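The Patience of Glaze
Saturday, August 22, 2020

When Senthil Sundaram speaks of his paintings, he speaks first of waiting. A painter can be quick with the hand, he told me, but oil has its own calendar, and whoever does not respect it will pay later, when the surface begins to crack. He has painted still lifes for 24 years, most of them in the upstairs studio on Rana Street, and he says that he is still learning how long a thin layer of brown needs before it will accept another one.

His new exhibition at the Sekia Gallery has 18 canvases, all of small size. The subjects are modest: a bowl with two quinces, a folded grey cloth, a jug which has lost its handle. I must confess that I passed the first of them too fast. Only at my second turn through the room did I begin to notice the shadows, which hold a good deal of colour. In the painting called Kitchen, November, the dark under the table has green in it, and also a warm red that comes through very slowly, as one's eyes get used to the dim corner of a church.

This effect belongs to glazing, the old method of laying transparent paint over a dry underpainting. The light goes through the coloured layer, meets the pale ground and comes back to us. Mixed paint does not behave in this way. Sundaram makes the underpainting in grey and white only, and at this stage he solves all the questions of drawing and tone. Then he adds the colour in films so thin that the first ones can hardly be noticed. 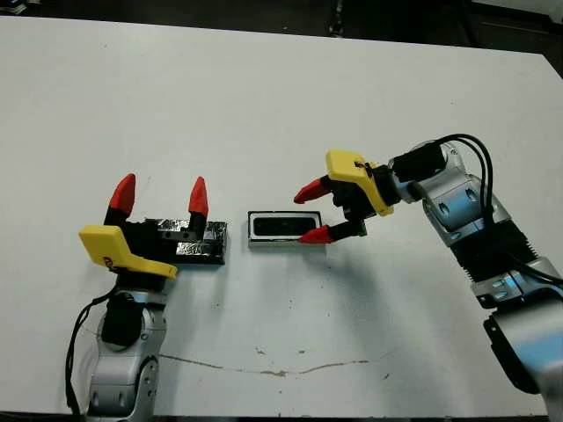

Two arms over a white tabletop, with a shallow tray between them.

He came to glazing by a detour. As a student he painted thickly, with the knife, and he was rather proud of it. One winter he took work with a restorer and was given the job of cleaning a damaged flower piece by a painter whose name is lost. The varnish had gone the colour of strong tea. Under it he found petals of a pink he could not explain, and he spent his lunch hours for weeks trying to mix it. "I mixed every pink I could buy," he says. "Then the restorer showed me that there was no pink there. There was white, and over it a little bit of red, like breath on a window."

He gave away his knives in the same year. The early knife paintings are still hanging in his mother's house, and she prefers them.

The way he works now is slow also by the standards of his colleagues. A canvas receives its ground, then the grey painting, and then it is turned to the wall. For the ground he uses Lunex, a chalky white primer which he rubs down between coats with a damp cloth. His medium he mixes himself from oil and resin, and he keeps the proportions in a school notebook together with the weather of the day. In a humid summer he uses less oil. He normally has 4 paintings under way at one time, so there is always one of them ready to be touched.

The largest work in the exhibition, Plilura, stands apart from the others. It shows a glass of water on a stone sill, with an evening sky behind it, and the title is a word which his daughter made up when she was small, for the hour before the lamps are lit. I found the sky a little heavy. The glass, however, is a fine piece of painting. Its edge disappears at the left side and comes back lower down, and the water has almost no paint on it at all.

Not everything in the room is at this level. Two pictures of onions near the entrance seem to me dutiful, and the frames, dark and quite wide, make the smaller canvases look as if they were at the bottom of a box. A plain strip of oak would serve them better. I said this to Sundaram and he laughed, and answered that he had bought the mouldings many years ago and intended to use them up.

The catalogue is a modest booklet, printed in 300 copies, and its reproductions are too bright. This is a common misfortune of glazed paintings. The camera sees the surface and the colour under it as one flat thing, and the depth is gone. It is better to go in the late afternoon, when the gallery switches off the spotlights on the west wall and leaves the daylight to do the work. Take the bench opposite Kitchen, November, and give the red some minutes to arrive.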